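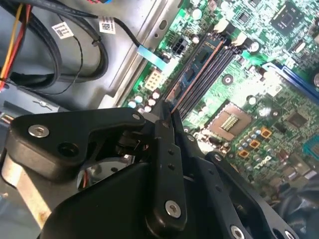 Open Chassis Inspection, Desktop Tower
Site: Rellside. Unit 811. Inspector: Gadisa Tamiru. September 3, 2026

1. Side panel off, case laid flat on bench. OK.
2. Power cord disconnected, 30 seconds allowed before contact with board. OK.
3. CPU socket. Empty. Do not touch contacts. Check for bent contacts under magnifier before refitting.
4. Memory slots. Blow out dust, do not brush. 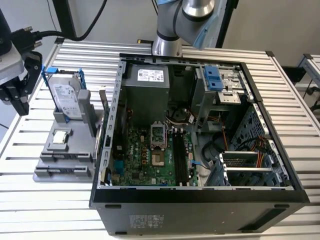
Unit 811, interior. Hard drive in blue carrier, held in the fixture at left.

5. Wiring harness. Keep clear of case edges when panel is refitted. Comment: tie back near drive bays.
6. Drive-bay latch. Must move freely. Comment: recheck in November.
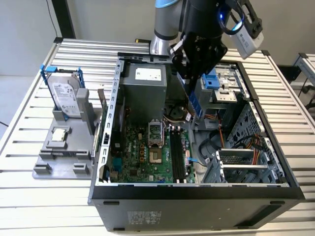

Socket bracket raised, power supply label facing up.

7. Power supply label legible. OK.
8. Panel refit. Open, pending item 3.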